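Notebook entry, May 12, 2021
Property Measurement Group, Morside office
Entered by: Isamu Kamata

Floor areas for the Noguchi house were recalculated this morning following the vendor's query. The draft listing gave 173 square metres. The survey sheet gives the same total, but it includes the heated garage and the covered part of the rear deck, neither of which may be counted as living space under our office rules. With both removed, the figure is 102 square metres on the upper level alone, and the lower level is to be listed separately until the ceiling height in the utility room has been confirmed.

The plot area of 1217 square metres agrees with the title plan and requires no change. The boundary on the Isen side follows the hedge – the fence stands inside it.

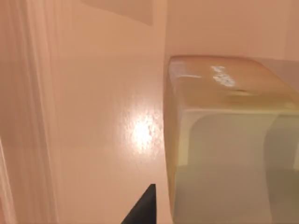

The Cliromano flat was also reviewed. Its stated area of 92 square metres was reached by measuring to the outer face of the walls. Internal measurements are required, and the listing is to be held back until they are available. Bay windows should be included only where the floor continues into them at full height.

Colleagues preparing listings are asked to record the method of measurement next to every total. Sheets without it will be returned.

Outstanding: utility room height, Noguchi; second visit, Cliromano; revised template, to be issued in July.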